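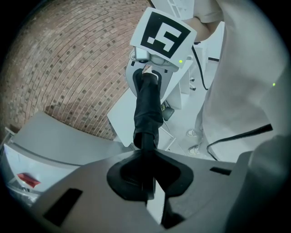 Fig. 1. Hand-held gripper with its marker card, brick wall at left.

Week 6 - Can it do the dishes yet?

Short answer for anyone skimming before the quiz: sort of, sometimes, in one kitchen. Now the longer one.

Last week we did arms. I want to spend today on hands, and on the boring jobs we'd all love to give away (I have a basket of towels at home that would like a word with you). Look at Fig. 1 again. There's a soft black boot, a finger stem coming up through it, and a wrinkled fabric sleeve over the stem. Now think about your own hand going into a sink full of forks. You feel the fork before you see it! Most grippers get very little of that, so they lean hard on cameras, and cameras are bad at forks under suds.

The square black-and-white marker on the card is an old trick and I love it. A computer that knows the size and pattern of the marker can work out where it sits and how it's tilted. You'll do this yourselves in Lab 3, so bring a ruler.

Okay, numbers. Lizelle Sithole sent me her results from the Pirka towel trials, and she's happy for us to use them:

Total folding attempts: 2,254
Attempts with a towel the system had never met: 143
Success on familiar towels: 90 percent
Success on new towels: she won't give me one yet, she wants more runs

I think she's right to hold off. But please notice how few of the attempts used a new towel. When a company video shows you a perfect fold, ask how many towels it had practiced on.

Shop floors are further along, and you can probably guess the reason. At the Sanmont packing line the parts turn up the same way each time, and about 700 boxes go through in a shift. A house is nothing like that - the chair moves, the dog moves, somebody leaves a cable across the floor. I'd trust a machine with the Sanmont boxes today. I would not trust one with my grandmother's teacups, and I'd want to watch it closely with the towels.

For next time: read the Trison handout up to the part on slipping, and pick one chore you did this week. Write down every single thing your hands did, even the dumb little ones like shaking out a sock. One page is plenty. Drawings are fine, mine are terrible.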